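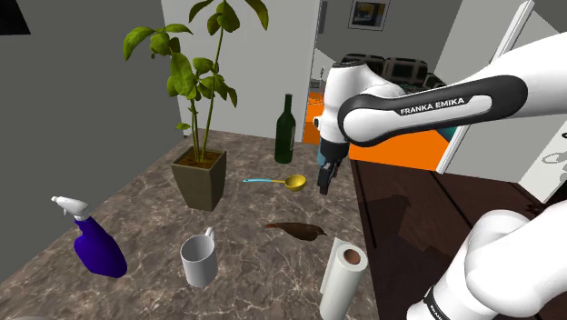
A crowded marble countertop

So, the Trekport bus station again. I know, I know. Three posts in one month on a building most people only go into when it's raining. But I got a pile of email after the last one (a pile for me is seven) and a couple of you sent things I have to share.

First, a correction. I wrote that the Zawadzka office drew up the whole station, ticket hall and canopies together, as one job. Two readers wrote to tell me I had it wrong, and they're right. The ticket hall is Zawadzka. The canopies came out of the county engineer's department and were on paper before the office was even hired. Once you know that, you can't stop seeing it! The hall has those thin brick piers with the raked joints and the windows pushed right up into the corners, and then you step outside and the canopy columns land wherever they feel like landing. One of them comes down smack in front of the side door. I always figured that was some kind of deep architectural statement about arrival. It was two sets of drawings.

Second, and this is the good part, Senad Jurić sent me scans of the competition sheets. He used to work in the plan room at Plulow and has been quietly making copies of things for years. There are eight sheets, and sheet 4 is a perspective of the hall from inside, looking toward the street, in pencil with a bit of orange crayon on the benches. I had never seen it. I didn't know there was one. It shows a gallery running along the back wall, with a stair curling down beside the ticket windows, and little people leaning on the rail watching for their bus.

There is no gallery in Trekport. There's a blank wall with a vending machine and the old route map, the one with the peeling corner. I went back in July just to stand there with a printout of the drawing and squint at it, and if you look up you can find a row of patched spots in the brick at what would be the right height. Pockets for beams, maybe? I'd love it if they were. They could also be where somebody hung a sign. I'm not a mason. If anyone reading this knows what a filled beam pocket looks like from 15 feet below, please write to me.

What bugs me is the lettering. Sheets 1 through 7 all have the same hand on them, kind of upright and cramped, with a funny open 4. The last sheet, a section through the hall, is lettered by somebody else completely, with big loopy capitals, and it leaves the gallery out. No stair either. So was it a later revision that got filed with the competition set? Or did they hand in a set that disagreed with itself? Senad thinks it's a revision, and he's handled far more of this stuff than I have. I lean the other way, mostly on the strength of the paper size and a smudge. We have been going back and forth by email and neither one of us is budging.

A few of you asked where the gallery would have led. Good question! On the drawing there's a door at the far end of it, half open, and my guess is a drivers' break room, as that's what is up there now. You get to it by a steel ladder-ish stair from the yard. A driver was nice enough to let me look in from the doorway. Low ceiling, one long window, a great view of the buses. There's a piece of handrail on the inside wall that doesn't go with anything. It's oak, about as long as my arm, and it just stops. I took far too many photos of it and the driver was very patient with me.

I should say something about the plan to reclad the hall too, as somebody in the comments asked what I think. I think it's a shame. The notice pinned up in the hall talks about Vureo panels, and from the little sample chip next to it they're smooth and pale gray and perfectly fine for a dentist's office. The brick isn't falling off. It's dirty, and there's one bad patch over the bike rack where the gutter has been leaking for as long as I can remember. Fix the gutter! Then wash the brick and see what you've got. I put that in my comment form in nicer words, 200 of them, which was the limit. There were 74 comments in already when I sent mine, so at least people are paying attention.

Somebody also asked if the office did any houses. One that I know of for sure, out on the Plulow road, with the same corner windows and a carport that looks a lot like a bus canopy (a better one). I've only seen it over a hedge. The owners have been there forever and I keep meaning to write them a proper letter and keep chickening out.

Next up, I want to get a look at the contract drawings, if they survived. Senad says the county boxes were moved twice and the index only covers the first move, so it may take a while. If you have old snapshots of the inside of the hall, even a blurry one with your aunt in front of the ticket windows, send it over. I'm mainly after the back wall.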